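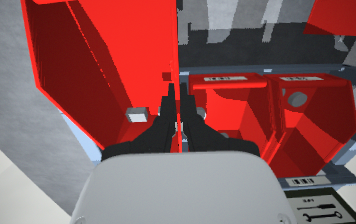
# 阴影随机化与外部相机对料箱抓取策略的影响

课程项目报告
作者：Necati Işık
Bratdale 理工学院，机器人与自动化专业

## 摘要

本项目研究一个从料箱里取小零件的模仿学习策略。所有的实验都在仿真环境 Prameo 中进行。我用 152 条遥操作示范训练策略，然后比较了 4 种训练条件：只用腕部相机；腕部相机加外部相机；只用腕部相机但训练时改变光照；两种方法一起使用。每种条件测试 40 次。只用腕部相机的时候，策略成功 17 次。两种方法一起使用的时候，成功 29 次。失败的种类也有变化：光照随机化主要减少了夹爪去错位置的情况，外部相机主要减少了手指碰到箱壁的情况。我认为后一个结果比总的成功率更有用，所以报告的大部分篇幅在讨论失败。

## 1. 为什么选这个题目

上个学期我在实验课里做过一个简单的抓取任务，物体放在平的桌面上，周围什么也没有。那个任务很快就做好了，成功率也很高。后来我把同样的方法用到料箱里面，结果差得多。开始我以为是示范的数量不够，就又录了一些，但是改进很小。

我看了失败的回放以后，发现有两种情况经常出现。第一种，夹爪往下走的时候，一根手指碰到箱子的边或者两个箱子之间的隔板。第二种，夹爪走到一个没有零件的地方，在那里闭合，然后空着回来。第二种情况常常发生在箱子里有深色阴影的时候。红色的箱壁在强光下很亮，在阴影里接近褐红色，两者的差别很大，阴影的边缘有时候比灰色零件的边缘还清楚。

所以我提出两个问题：

1. 训练的时候改变光的方向和强度，能不能减少第二种失败？
2. 增加一个固定在外部的相机，能不能减少第一种失败？

我的指导老师建议我不要同时改变网络结构，这样结果比较容易解释。我接受了这个建议，全部条件使用同一个网络和同样的训练步数。

## 2. 实验环境

### 2.1 工作台

仿真场景里有一张深色的桌子，白色的机械臂安装在桌上的一个黑色底座上。桌上还有一个蓝灰色的架子和几个红色的箱子。架子的模型来自 Ploderard 公开的料架模型库，我修改了架子的高度，让机械臂不需要很大的弯曲就可以到达里面的箱子。料箱有大的和小的两种，小的箱子前面有标签。标签只是贴图，策略不需要读它。

零件都是灰色的，形状有方块、圆片和短的窄条。我故意没有给零件用鲜艳的颜色。在以前的任务里，我的物体是黄色和绿色的，策略很可能只学会了“找那个颜色”，这样的策略在阴影里也能工作，但是没有什么意义。

### 2.2 相机

腕部相机固定在夹爪的后面，跟着夹爪一起运动，画面的下边总是能看到夹爪的外壳和两根手指。这个视角的优点是手指和零件的相对位置很清楚。缺点是手指会挡住一部分零件，特别是在下降的最后阶段。

外部相机放在桌子的前方，位置不变。它能看到架子、箱子和机械臂的一部分，但是看不清箱子里面的小零件，因为箱子的前壁挡住了视线。我试过把相机放得更高，那样能看到箱底，可是机械臂的上部又会挡住后面的箱子。最后的位置是一个折中，我没有对它做系统的优化。

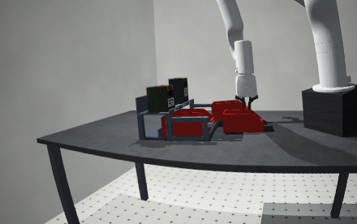 两个相机的图像在输入网络以前都缩小到同样的大小。缩小以后，小箱子标签上的黑色印记变成了几个模糊的点，零件的轮廓还可以分辨。我曾经担心最窄的那种零件会消失，所以在开始正式训练以前，我用缩小后的图像自己做了一次遥操作。我能完成任务，不过比平时慢很多。我认为这说明信息还在图像里，虽然这个检查不太严格。

### 2.3 光照

默认的光照是一个很强的定向光源，加上比较弱的环境光。这种设置会产生很硬的阴影，边缘常常是锯齿形的。夹爪自己也有影子，它会落在箱子里、桌面上或者地面上，并且随着夹爪移动。这一点在开始的时候我没有重视。真实车间里的灯一般很多，阴影比较软，所以有人可能会说这个仿真太难了。我保留了硬阴影，原因有两个：一是我想放大问题，这样比较容易看到方法之间的差别；二是软阴影的渲染时间太长，我能用的机器时间有限。

## 3. 方法

### 3.1 示范数据

152 条示范都是我自己用手柄操作录制的。每条示范从机械臂的起始姿态开始，包括接近、下降、闭合、抬起和放到另一个箱子里。如果我在操作中碰到箱壁，我就删除这条示范，重新录一次。现在我觉得这个决定有一个坏处，在第 5 节会讨论。

录制的时候使用默认光照。因为仿真器保存了每一步的关节角度和物体位置，所以我可以用不同的光照重新渲染同一条示范，动作完全不变。这样，有光照随机化和没有光照随机化的条件使用的是同样的动作数据，只有图像不同。这是仿真的一个很大的方便，用真实的机器人做不到。

### 3.2 网络与训练

训练代码用的是我们实验室的 Cunha 框架。图像先经过卷积编码器，得到的特征和关节角度连接起来，再由一个小的变换器网络预测未来的一段动作。有两个相机的时候，每个相机有自己的编码器，权重不共享。我在预备实验里试过共享权重，训练的损失下降得比较慢，但是我没有测试成功率，所以不能说共享一定不好。

每种条件我只训练了一个模型。我知道最好用不同的随机种子训练几个模型，然后给出平均值。时间不够，我没有做到，请读者在看结果的时候考虑这一点。

### 3.3 光照随机化

对于每条示范，我渲染了几个版本。在每个版本里，下面的参数是随机的：

- 定向光源的方位角和高度角
- 定向光源的强度
- 环境光的强度

光源的颜色没有改变，材料的颜色和纹理也没有改变。在一条示范的中间，光照保持不变。如果光在每一帧都变化，图像会闪烁，我认为这和测试的情况差得太远。

### 3.4 测试方法

每种条件测试 40 次。零件的初始位置和测试的光照由一个固定的列表决定，四种条件使用同一个列表，所以它们遇到的情况是一样的。测试列表里的光照方向没有在训练中出现过。

成功的定义是：零件最后在目标箱子里，并且整个过程中手指和箱壁的接触力没有超过限制。超过限制的时候仿真立刻停止，记为“碰撞”。夹爪闭合以后没有零件在手指之间，记为“位置错误”。剩下的，例如抬起以后零件掉下来，或者时间用完，记为“其他”。

## 4. 结果

| 条件 | 成功 | 碰撞 | 位置错误 | 其他 |
|---|---|---|---|---|
| A：腕部相机 | 17 | 11 | 7 | 5 |
| B：腕部相机 + 外部相机 | 24 | 7 | 6 | 3 |
| C：腕部相机 + 光照随机化 | 22 | 12 | 2 | 4 |
| D：两种方法一起 | 29 | 6 | 1 | 4 |

条件 A 是基线。在这个条件下，碰撞是最多的失败。条件 C 的位置错误从 7 次减少到 2 次，但是碰撞没有减少，还多了一次。多一次这个差别太小，不应该做解释。条件 B 的碰撞从 11 次减少到 7 次，位置错误几乎没有变。条件 D 同时有这两种改进。

我对位置错误的回放做了比较仔细的检查。在条件 A 的 7 次里，有 5 次夹爪闭合的位置在一块阴影的边缘附近。在其中 3 次里，那块阴影是夹爪自己的影子。因为影子跟着夹爪一起运动，策略好像在追它：夹爪移动一点，影子也移动一点，夹爪再移动一点。最后夹爪停在离零件很远的地方。我在录制示范的时候从来没有看到这种行为，当然，因为人知道那是影子。

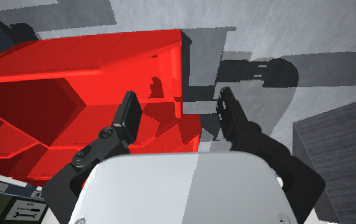 为了更直接地检查这个想法，我做了一个小的补充实验。我关闭了机械臂和夹爪的投影，保留其他物体的投影，用条件 A 的模型重新测试那 7 次位置错误的情况。有 4 次变成了成功，有一次变成了碰撞，剩下的两次还是位置错误。这个数量很小，不能作为证明，但是方向和我的解释一致。对条件 C 的两次位置错误，我做了同样的测试，结果没有变化。

碰撞的情况不一样。在条件 A 的碰撞中，大部分发生在靠近箱子侧壁的零件上。手指张开的时候需要一定的宽度，如果零件离侧壁很近，正确的做法是先旋转手腕，让两根手指沿着侧壁的方向排列。在示范里我总是这样做。策略有时候旋转得太晚，这时一根手指已经在隔板的另外一边了。加上外部相机以后，旋转开始得比较早。我猜测外部相机给了策略关于箱子位置的更稳定的信息，因为在接近阶段，腕部相机有时只能看到箱子的一端。

## 5. 讨论

### 5.1 两种方法解决不同的问题

在开始项目的时候，我期望外部相机对两种失败都有帮助，因为多一个视角就多一些信息。结果没有支持这个期望。外部相机看不到箱底，所以对于“零件在哪里”这个问题，它没有什么可以提供的。如果把相机放在架子的正上方，情况可能会不同。

光照随机化让策略不能依赖某一种固定的阴影形状。它不增加示范的数量，只增加渲染的时间。在我的情况下，重新渲染全部示范需要一个晚上。和录制示范的劳动相比，这个代价很小，我会建议其他的同学先做这一步。

### 5.2 示范太干净

我删除了所有有碰撞的示范，留下来的轨迹都很顺利。因此，当策略在测试中离箱壁太近，它没有见过怎样退回来。在回放里可以看到，手指已经很靠近隔板了，策略仍然继续下降。如果重新做这个项目，我会保留一部分“差一点碰到，然后纠正”的示范，或者故意从不好的位置开始录制。

另外，所有的示范来自同一个人。我习惯从左边接近箱子，这可能也是右边的小箱子成功率比较低的一个原因。我没有按照箱子分别统计，因为分开以后每一组的次数太少。

### 5.3 限制

- 每种条件只有一个模型，不知道随机种子的影响有多大。
- 测试次数不多。条件 B 和条件 C 只差两次成功，我不能说哪一个更好。
- 没有在真实的机器人上测试。仿真里的接触和摩擦都经过简化，金属零件的反光也没有模拟。
- 箱子的颜色只有红色。灰色零件在蓝色或者灰色的箱子里会有什么结果，我不知道。
- 位置错误的原因是我看回放以后判断的，没有第二个人检查。

## 6. 一些实际的问题

这里记录几个花了我很多时间的问题，可能对继续做这个题目的同学有用。

**坐标系。** Ploderard 的架子模型用毫米做单位，Prameo 用米。我第一次导入的时候，架子大得连墙都看不到了。这个错误很容易发现。比较难发现的是碰撞模型没有跟着一起缩放，画面是正常的，但是夹爪在空中就停下来。请同时检查碰撞模型的显示。

**箱子的碰撞形状。** 默认的碰撞形状是凸包，也就是说箱子的开口被封住了，零件会停在箱口的高度。需要把箱子分解成几块板，每个壁一块，底一块。

**薄隔板。** 隔板很薄，在时间步长比较大的时候，手指可以直接穿过去，没有接触力。我最早的一批测试因此得到了过高的成功率，这批结果全部没有使用。减小步长以后问题消失，测试的时间变长了一倍。

**渲染和控制的同步。** 重新渲染的时候，如果图像比关节角度晚一帧，训练仍然可以进行，损失也会下降，但是策略的动作会抖动。我比较了原来的图像和默认光照下重新渲染的图像，逐帧相减，才找到了这个错误。

## 7. 下一步

我希望先用更多的随机种子重复条件 A 和条件 D。然后，我想只随机化夹爪自己的影子，例如随机地打开和关闭机械臂的投影，看看这样能不能得到和条件 C 一样的效果。如果可以，渲染的工作会少很多，因为不需要改变整个场景的光照。

真实机器人的实验要等到实验室的机械臂修好以后。到那时还需要先标定相机，并且测量手指和箱壁之间允许的最大接触力。仿真里我用的限制值是根据夹爪的说明书估计的，可能偏高。

## 附录：测试记录的格式

每次测试保存为一个文件夹，里面有两个相机的视频、关节角度、接触力，以及一个文本文件，写着光照参数和失败的种类。没有使用外部相机的条件也保存了外部视频，只用来看回放，没有输入给网络。文件夹的名字由条件的字母和测试的序号组成，例如 A-17。失败种类里的“位置错误”在早期的记录中写作“空抓”，两个词的意思相同，我没有改旧的文件。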